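Flularon Two-Arm Bench Kit - Build and Set-Up Guide
Section 4: Laying Out the Work Surface and First Sorting Run

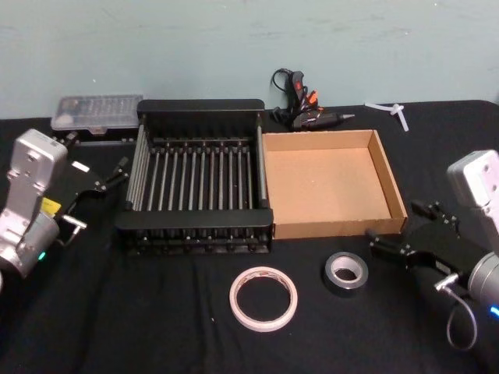 Complete Section 3 (mounting the arms and routing the gripper cables) before you start this section. Both arms must be bolted down and both grippers must open and close from the hand controller. If either gripper clicks but does not move, go back to step 3.9.

This section covers the table covering, the fixtures, the reach limits, and a first run with rolls of tape. Plan on one evening. The steps are the same for a kit built at home and for one built on a shared bench, except where a note says otherwise.

4.1 What you need

Black cloth, large enough to cover the table and hang over the edges
Dish drying rack with upright dividers
Shallow cardboard tray or cut-down box
Two rolls of tape of different widths
Hot glue gun
Small parts case with a lid
Double-sided tape
Tape measure
Drarnov set-up program, already installed in Section 2

The rack does not have to be a particular make. Metal dividers hold up better than plastic ones. Avoid racks with a removable cutlery cup, as the cup tends to come off when a finger catches it.

4.2 Covering the table

1. Switch off both arms at the wall. Do not rely on the pause button.

2. Lay the cloth over the table and push it back until it meets the wall.

3. Smooth it from the center outward. Small wrinkles are fine. A fold tall enough to stand up by itself is not, and a fingertip can drag it.

4. Fix the back edge to the table with double-sided tape. Leave the front edge loose so that you can lift the cloth to get at the clamps.

Note: Black works well with the Zultberg overhead camera mount because light-colored parts stand out against it. Black parts do not. If you plan to sort dark parts, use a gray cloth and run the color set-up in Section 6 again.

4.3 Placing the fixtures

1. Set the rack left of center, with its back panel close to the wall and its open front facing you.

2. Put the tray against the right side of the rack so that the two are touching. A gap here is the most common cause of dropped parts in the first week.

3. Check that the front edges of the rack and the tray are both within 475 mm of each arm's base. Measure from the center of the base, not from the clamp.

4. Keep the parts case in the back left corner, lid shut. It holds spare screws and finger pads, and neither arm should be sent there.

5. Fix the rack down with a short strip of double-sided tape under each end. Do not tape down the tray yet. You will want to shift it after the first run.

If the tray slides when you nudge it with one finger, hot glue a scrap of cardboard to the underside and try again. Let the glue set for 10 minutes before you put the tray back on the cloth.

CAUTION: Hot glue guns stay hot long after they are unplugged. While you are building, the back of the table is the best place for one, against the wall with the cord coiled out of the way. Unplug it before you turn on the arms. Before any run longer than a test move, take it off the table.

4.4 Checking the cables

Each gripper cable needs enough slack for the wrist to turn fully both ways. It should hang in an open loop and must not be pulled tight at any point.

1. With the power still off, turn the left wrist by hand to one stop and then to the other. Watch the connector at the gripper mount. If it tips or pulls, let out more cable.

2. Do the same on the right.

3. Look at where the loop hangs when the gripper is low over the table. If it can hook the tray, shorten it a little and repeat step 2.

Do not tie the loop to the gripper body - the cable will work against the tie and fail at the connector.

4.5 Setting the reach limits

1. Turn on the left arm, then the right. Wait for the start-up tone from each one.

2. In Drarnov, open Bench, then Limits.

3. Using the hand controller, bring the left gripper beside the left end of the rack, with the fingers pointing in toward the center. Save this as Home Left.

4. Bring the right gripper in from the other side until its fingers point toward the tray. Save this as Home Right.

5. Set the floor height to 13 mm above the cloth. You can lower it later for thin parts.

6. Turn on Shared Zone. This stops one arm from entering the middle of the table while the other is there.

CAUTION: Keep your hands off the table whenever Shared Zone is off. The arms do not know about each other, or about you, without it.

4.6 First run with tape rolls

1. Lay both rolls flat on the cloth, one in front of the rack and one in front of the tray. Leave enough room between them for a gripper to come down without touching the other roll.

2. Choose Bite from the grip list. Bite closes one finger inside the ring and one outside, which suits anything with a hole in the middle.

3. Set the grip force to 41. Thin rolls need less. If the ring goes oval, stop and bring the force down.

4. Move the right gripper to the nearer roll, close, lift, and release over the tray.

5. Repeat with the second roll. If it is out of reach from the right, use the left gripper and set the roll down in front of the tray for the right arm to pick up.

6. Save the moves under a name you will recognize. Section 5 uses them.

Note for shared workshops: Save your Home positions to your own profile. The default profile is overwritten each time another user runs the Limits page.

If a roll slips during the lift, wipe the finger pads with a dry cloth and check that both pads are fully seated. If it still slips, see Table 7 for replacement pads.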